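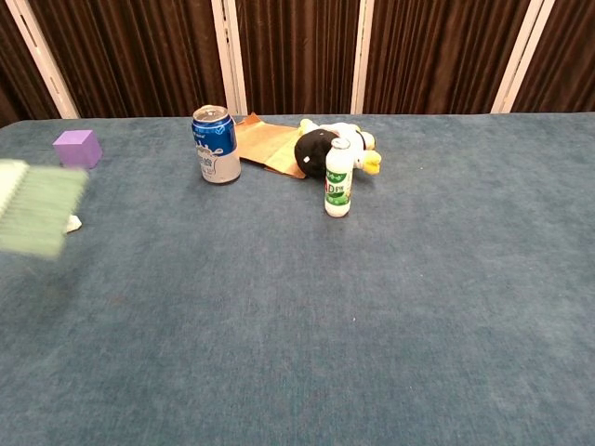
I will defend a covered table to anyone who'll listen! Bare tops are fine for eating soup, but for everything else give me cloth, something soft and a bit mottled, in a blue-gray that lets every color on it sing. Put down a purple cube, a drink can and a plush toy and suddenly you want to look at all three.

Fiona Gourlay thinks I'm nuts. She says fabric holds crumbs (it does) and that a wiped table is a clean table. Fine. But listen to a can being set down on glass, then on carpet - no contest. Dice stay put. Kids can build on it without the clatter driving you out of the room.

And please, keep the brown paper! A crumpled sheet of kraft is a hill, a blanket, a stage. My nephew got up to 2 hours out of one last March, and the toy that came in it got maybe ten minutes.

Dark curtains behind help too. I like pleated ones, deep brown, the kind my grandmother had in Bernby. Everything in front of them looks brighter, even the stuff you meant to throw out.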